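Foam or silicone? A few weeks with two hand-held grippers

I have been promising this post since November, and a couple of you have written to ask if I'd given up on the whole thing. I haven't! I just got carried away with trying things, and every time I sat down to write I thought of one more object in the kitchen that I wanted to pick up first.

So, the short background. I've been collecting little demonstrations of household chores with a hand-held gripper, the kind with a camera on it, so that later on my small arm can have a go at learning the same motions. Until this fall I used a Hekix, which I liked very much and complained about constantly. Then a friend lent me a Zamivau, and I've been going back and forth between the two ever since, usually at the dining table after supper.

The Hekix has silicone fingertips, and they are wonderfully grabby. Mugs, spoons, a jar of mustard, no trouble at all. Where it drove me up the wall was letting go. Anything light, like a paper napkin or an empty yogurt cup, would cling to one finger and come along for the ride, and I'd find myself giving the handle a little shake. Of course the shake ends up in the recording too, and I don't especially want my arm to learn it.

For the foam side of the comparison I cut rectangular pads out of a black sheet and stuck them to the insides of the fingers, one on each, nice and flat so that they meet squarely when the jaws close.
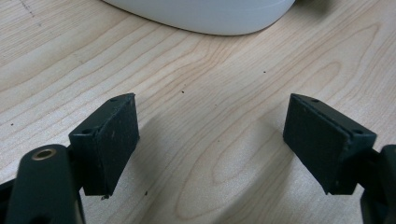
Jaws wide open over the table, with the foam pads on. They do collect lint.

I was ready to dislike the foam, and I've come around to it. It gives a bit, so I can be sloppy about where I close on something and it still holds. Light things drop away cleanly when I open up. Heavy, slick things are another story (I lost a full bottle of dish soap twice in one evening), and the edges get ragged sooner than I'd like. I go over the pads with a piece of tape every so often, and I expect to be cutting new ones regularly. The sheet was cheap, so I don't mind.

As for numbers, I kept every recording this time, good and bad. I did 2076 grabs with the foam and kept 1661 of them for training. The silicone set is much smaller, only 100 so far, so please don't hold me to any grand statement about which one wins. I'd like to get the foam set past 2000 keepers before I start training anything, and then bring the silicone up to something respectable.

The camera view was the other thing I wanted to sort out. I like having both fingertips at the bottom of the picture with plenty of table beyond them, and I fussed with the mount for a whole evening to get it there. With my old setup I was forever losing sight of the thing I was reaching for right at the last moment, which made going back through the recordings a real chore.

On the software side I've moved from Kashyap to Gatico for sorting the clips. Kashyap was fine, but it took ages to open a long session on my laptop, and I'm an impatient person after nine at night. Gatico lets me tag a clip with one key and move along. I do miss the old timeline view, and if anyone knows how to get something like it back, I'd love to hear from you.

Next up is laundry, starting with socks, and I've already ordered a thicker sheet of foam to try on those.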